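Subject: Re: [Sodwood kitchen] dish racks, again

Isauro Ventura wrote:
> Does anyone have a rack they like that takes plates properly? Mine
> lets everything slump over to one side, and the tray under it holds
> a puddle until I tip it out. Counter space is tight here.

Hello Isauro, and hello to everybody who has been so patient with my long mails since January,

I do have one I like, and I'm glad you asked! It's a steel wire rack that sits down in a shallow gray plastic tray, with a dark gray caddy at the back for the chopsticks and spoons. The plates go in on edge between the wires, and I start at the left and work my way over (my mother did it the other way round, and we never did settle it).

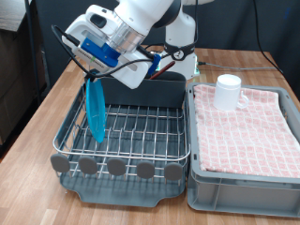

Aria wrote back to me that she'd put the plastic plates in last, as hers stay wet long after the china is ready to go in the cupboard, and she wondered whether a towel underneath would do just as well as a tray.

Well, Aria, I wouldn't give up the tray, but I do love a towel. I fold my pink-and-white checkered one into a light gray crate to the right of the rack, and the cups and odd lids can go in there when the rack fills up. It all stays on the wooden table, Isauro, so your counter would be free for cooking. Do measure first, and tell us how you get on.

Warmly,
Mihăilă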